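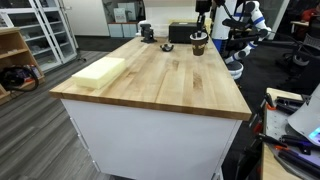
My sister says I should stop reading the seed catalogue in bed, as it only leads to spending. She has a point. Last January I ordered 18 packets from Prirker after ten at night, three of them leeks, and I don't much like leeks.

January 29, 2021, then, and the new one has come. Prirker has gone up to 79 pages and every tomato in it is now "heritage", including one I remember being launched. Lulden, the cheaper lot, still print theirs on what feels like bus tickets, and their beetroot has never let me down. I can't say the same for their spelling.

The plan for this year is modest. Broad beans, the Clavau lettuce again (slugs adored it – so did I, on the one occasion I got there first), and a climbing bean called Domański that promises pods by the end of June if sown under cover in April. I've been promised things by beans before.

I've got as far as a list. It came to £64, so I crossed out the melons and it came to rather less, and then I put one melon back. My plot faces north and gets its sun second-hand off next door's shed. The melon will have to manage.

Order goes in tomorrow, in daylight, after breakfast.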